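Reusing Office Computers at a Public Library: Term Project Report

Maiara Lacerda and Ingvild Haugland

1. Background

The Howells branch library lends laptops and runs a homework room with 10 desktop computers. Most of them are old, and students wait for a seat after 3 p.m. Our project asked whether used office computers could fill the gap at a lower cost than new ones. We worked on the question from February to July.

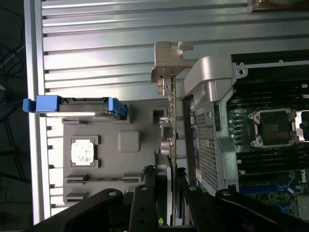 The library pays for equipment out of a small yearly fund, and any purchase has to last at least four years. That rule decided a lot for us. A cheap machine that fails in the second year costs more staff time than it saves, and the branch has one person for all technical problems.

2. Method

We asked two resellers, Jandia and Istano, for price lists and warranty terms. We also handed out a survey in the homework room and got 23 forms back. The survey asked what people use the computers for, how long they stay, and what bothers them most.

3. Results

Most people write papers, print forms, or watch class videos. Slow startup was the top complaint, followed by the printer — which was outside our project. Jandia offered a two-year warranty and Istano offered one year at a slightly lower price. 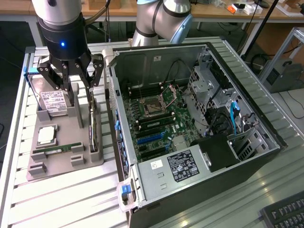
Our budget came to about $820 for the first group of machines, with delivery. We left out monitors, as the library has spares in storage. The price lists treat storage and memory as separate lines, so a hard drive with its printed label and barcode is one item and a green RAM module is another. We had missed this in our first draft and our total was too low. Ingvild redid the table in section 5 with every part on its own line.

4. Problems

The survey was only on paper and only in English, which left out some of the families who use the room. We also wanted to compare power use, but the meter we ordered from Flunari came too late.
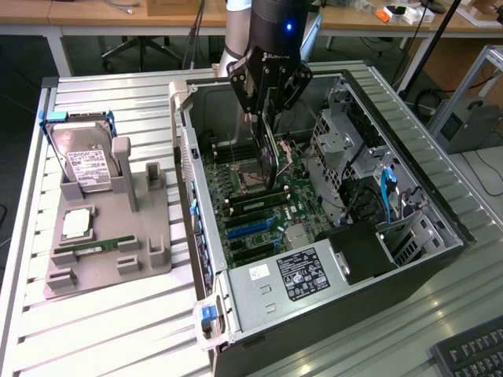

Figure 3. Open desktop tower lying on its side, with the motherboard and drive cage visible.

5. Costs and recommendation

The full table is attached to the printed copy. We recommend that the library buy from Jandia, mainly for the longer warranty, and replace 2 machines first. The rest can follow once staff have used those for a school term.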